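Cubos de madera, tercera ronda

Sigo con la revisión del juego de cubos que empecé en enero. La caja es de Lillia, comprada en Leclerc, y la referencia 1351 sigue impresa en la solapa. La primera versión venía con barniz brillante; la segunda, con la madera casi cruda. Me quedo con la segunda: apila mejor y no resbala al girar una pieza sobre otra.

El lado mide 25 mm. He pasado el calibre por todas las piezas y la desviación no llega a preocuparme, salvo en una amarilla que tiene una arista algo matada. La lijé con grano fino y no ha vuelto a cojear en la base de la torre.

El soporte importa más de lo que parece. Sobre mesa desnuda los cubos se desplazan al menor roce -- y además suenan. Con un tapete debajo se trabaja con más calma y las filas salen rectas sin regla.

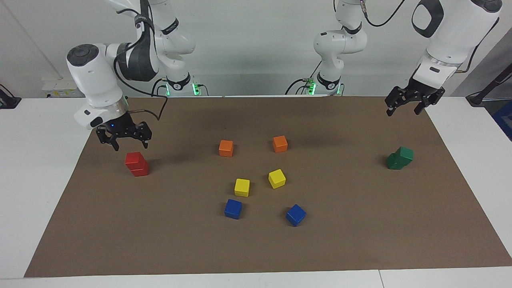

Diez cubos en cinco colores sobre el tapete marrón; entre ellos, la pareja roja y la verde.

Para ordenar por color uso siempre el mismo criterio: primero las parejas, luego la separación entre ellas. Dejo 2 o 3 cm libres alrededor de cada grupo, lo justo para meter los dedos sin tirar el vecino. Con menos espacio se acaba empujando la pieza de al lado y hay que recolocar.

Probé también el juego de Kavada. Las caras son más lisas, pero los tonos rojo y naranja se confunden con luz cálida. Lo devolví.

Queda pendiente la bandeja Plarnomis, que trae divisiones internas. Según la ficha, los huecos son de 26 mm, muy ajustados para piezas de 25. Si entran sin forzar, apuntaré las medidas en esta misma entrada.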